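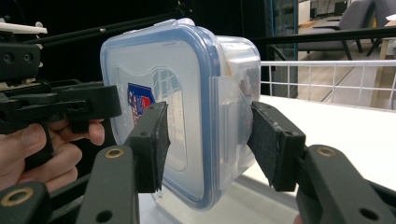

Photo: Savchuk workshop / Prustix for Kids

How a Pair of Hand-Held Grippers Is Looked After

A gripper is a tool that pinches things. The Adeck pair has no motors. A person squeezes a trigger and the fingers close.

Each finger turns on pivots. A brass-colored ring sits in the pivot hole, and dirt there makes the finger stiff. The rings are wiped every 13 days. Pads are changed in February.
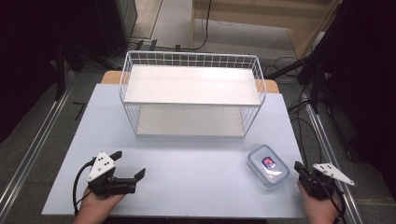

Setting up starts with the cables. Each cable must hang slack, so that it does not pull on the wrist. The plates come next. Each gripper carries a white triangular plate printed with black dots, and tracking cameras use dots like these to work out where a tool is. A bent plate gives a wrong position. It is replaced, never glued.

The last step is a grip test. The fingers must close on a plastic box from two sides without slipping. If a pad slips, its screws are tightened and the test is run again. The Gollov logbook lists 486 tests.
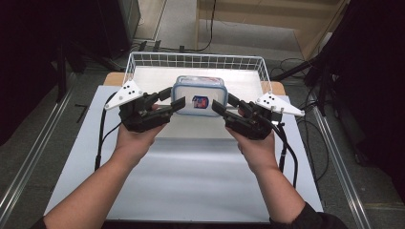

Two grippers, one on each side of a food container.

Words to know
Pivot: the point a part turns on.
Slack: loose, not pulled tight.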